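Thesis by Installments

Graduate students at Uvik College now submit the thesis in parts. Under rules adopted in February, each chapter is graded within 30 days of filing, and a student may revise it up to two times before the oral defense.

The older system set one deadline at the end of the second year. Registrar Carys Dafis says late filings clustered there and examiners read them in a hurry. 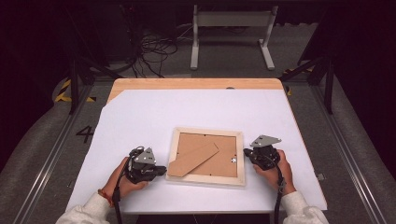
How chapters are scored

Each chapter carries 100 points. Two examiners mark it separately, and the lower mark stands unless the student asks for a third reading. Danilo Mercado, who teaches research methods, would prefer an average. "The lower mark punishes a student for a disagreement between readers," he says.

Triin Uibo filed her literature review first and her methods chapter four weeks later. Comments on the first changed the sampling plan in the second. Under the old calendar she would have read both sets of comments after the data were in.
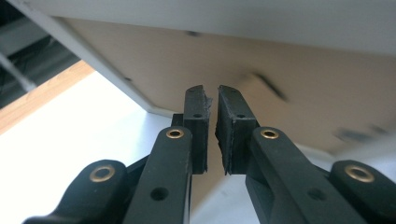 A hand-held gripper with rubber-padded fingers.

The Moneck campus keeps the single deadline for now. Its faculty council takes up the question on October 29, 2022.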